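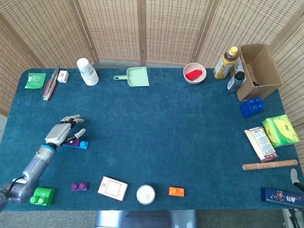
A table of mixed household items, ready for sorting. The woven screen stands behind and to the sides.

Sorting and Putting Away: How Things Find Their Place
From the Lennox Children's Learning Pages
Text by Morven Lindsay. Reviewed by Elspeth Ogilvie.
For readers ages 6 to 9

What is sorting?

Sorting means putting things into groups. The things in a group are alike in some way. They may be the same color, the same shape, or made of the same material. They may also be used for the same job.

People sort every day. A grocery store sorts its food so that shoppers can find the rice or the apples. A library sorts its books. At home, a family may keep spoons in one drawer and socks in another.

Sorting is also an important part of science. Scientists who study plants, rocks, or insects place them in groups and give each group a name. This kind of careful grouping is called classification.

Looking before you begin

A good sorter looks first and moves things later. Consider the table in the photograph. It holds toy building bricks, a rolling pin, a dustpan, paper cups, a spray bottle, and several boxes and packets. Some of these belong in a kitchen. Some are for cleaning, and some are for play.

The middle of the table has been left clear. An open space of this kind is useful. Items can be moved into it one at a time, and each new group can be given its own area.

Choosing a rule

Before sorting, you must choose a rule. A rule tells you which group each thing belongs to. The same items can be sorted by many different rules.

Sorting by color. The dustpan is a pale mint green, and the bowl is pink. Two of the bricks are purple. Color is an easy rule to start with, but some objects have more than one color. The bottle with the amber liquid has a yellow cap and a yellow label. Is it an amber object or a yellow one? The sorter has to decide, and then use the same decision for everything else.

Sorting by shape. A rolling pin is long and round, so it can roll. A box has flat sides and corners, so it stays where it is put. Cups have a special shape: they are wider at the top than at the bottom, and one cup can slide inside another. A group of cups fitted together is called a stack.

Sorting by material. A material is what a thing is made of. Wood, plastic, paper, and cardboard are all materials. The rolling pin on the table is wooden. The dustpan is plastic. The large open box is cardboard, and the cups are paper.

Sorting by use. This is the rule most families follow when they put things away. A rolling pin is used to flatten dough, so it goes with the baking things. A dustpan is used to collect dust and crumbs, so it goes with the broom. Building bricks go back with the other toys.

Words to know

Classification: placing things in groups according to a rule.
Flap: a part of a box that folds over to close it. The flaps of the box on the table are raised.
Material: what a thing is made of.
Stud: one of the small round bumps on top of a building brick. Studs help bricks hold together.
Label: paper or printing that tells you what is in a container.

Things only an adult should handle

Some household items are not for children to sort. On the far side of the table lies a red and silver utility knife – a tool used for cutting cardboard. A utility knife is very sharp. If you find one, leave it where it is and tell an adult.

Spray bottles and bottles of liquid should also be left to an adult. A liquid may look like juice or syrup and be something quite different. Never open a bottle to smell or taste what is inside. An adult can read the label and decide where the bottle should be stored.

Activity: The Ladora Tray

You will need:
A tray or a clear table
11 small household items, chosen with an adult
A sheet of paper and a pencil

1. Place all of the items along the edges of the tray. Leave the middle empty.
2. Choose a rule. Write it at the top of your paper.
3. Move the items into the middle, one at a time, and form your groups.
4. Draw a circle on your paper for each group. Write or draw the items inside it.
5. Return everything to the edges. Choose a new rule and sort again.

Did any item move to a different group when the rule changed? Did any item fit in two groups? Mark those items with a star and explain them to a partner.

For groups and classrooms, Ladora Trays may be set out at several tables. Allow around 50 minutes, including time for putting away.

Putting away

When the sorting is finished, each group needs a home. Heavy things are best kept on low shelves. Small things, such as building bricks, are easily lost and should be kept together in a bowl, a box, or a bag with a label on it. Young readers who cannot yet write a label may draw a picture of what is inside.

Boxes that contain food should be closed and kept away from cleaning products. Ask an adult which cupboard in your home is used for food and which is used for cleaning.

Next in this series: Measuring with Cups and Spoons
Page updated January 20, 2024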